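Trastwood Tray Library: Frequently Asked Questions

What is the tray library?

It's a lending library for small bottles! Members borrow a tray of them, try what's inside at home (ink, perfume, flavor extracts, tea syrups, you name it), and bring the tray back so the next person can have a turn. We have 2945 bottles on the books right now, and the list grows every time someone cleans out a cabinet.

Who can join?

Anyone over 18 with a mailing address. You don't need to be a collector or know a single thing about ink or perfume. Lots of people join for one category and then get completely hooked on another.

How do I borrow a tray?

Pick one from the list at the front desk or write to us with the tray name. Trays go out for 19 days. If you need longer, ask before the tray is due and we'll almost always say yes, unless it has a waiting list. The Misby ink tray always has a waiting list.

What do Misby, Serkik and Sleiman mean on the labels?

Those are the three collections we started with, named for the streets they came from. Misby is ink, Serkik is perfume, and Sleiman is everything you can eat or drink. Newer donations get slotted into whichever fits best, and yes, we argue about rose water.

Can I open everything?

Please do! Everything in a borrowed tray is there to be tried. Just leave enough for the next person, a few drops at a time for perfume and a fill or two for ink. Anything from Sleiman has to be tasted off a clean spoon, never from the bottle.

One of my bottles leaked. Am I in trouble?

Not at all. Leaks happen, mostly with the older screw caps. Wipe the outside, stand the bottle up, tell us when you return the tray. We keep a drawer of spare caps and can usually match one while you wait.

How should I set up a tray at home?

This is my favorite question! Clear a patch of table with plenty of elbow room and use a light surface if you've got one, since drips show up right away. Put the tray to one side and work with a single bottle at a time. Close it, put it back in its own spot, then reach for the next. It sounds fussy, but it's the one habit that keeps caps with their bottles. Hryhorii Kuzmenko talked us into this after the Great Cap Mixup, and our swaps dropped to almost nothing.

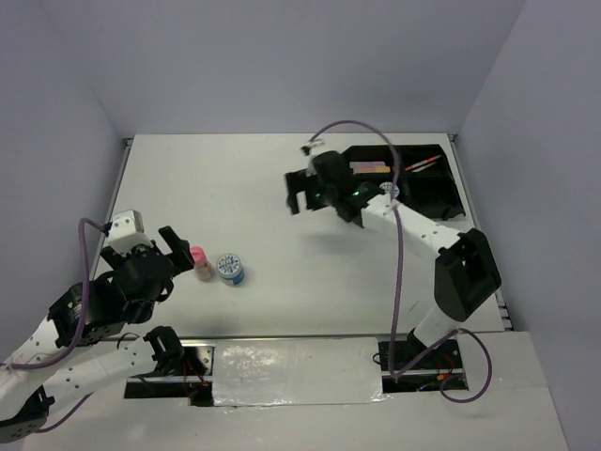
Stand each bottle well in from the edge, too, and keep the label turned toward you. Small bottles are top-heavy when they're full and tip at the slightest bump of a sleeve. If you're making notes, keep the notebook on the other side from the tray.

How do I clean a tray before I return it?

Take the bottles out, wipe the tray with a damp cloth, and let it dry fully before you put them back. No soap on the Serkik trays, please. The scent hangs around for weeks and everything starts smelling like lemons.

Can I donate bottles?

Yes, and we'd love it! They should be small enough to stand in a tray with the cap on, and you should know what's in them. Mystery bottles are fun, but we can't lend them. Food items need to be sealed and in date.

Do you run tasting or sniffing evenings?

We do, starting up again in February at 7 p.m. Places go fast, so put your name down at the desk. Bring a pen if it's an ink night, and skip your own perfume if it's a Serkik one.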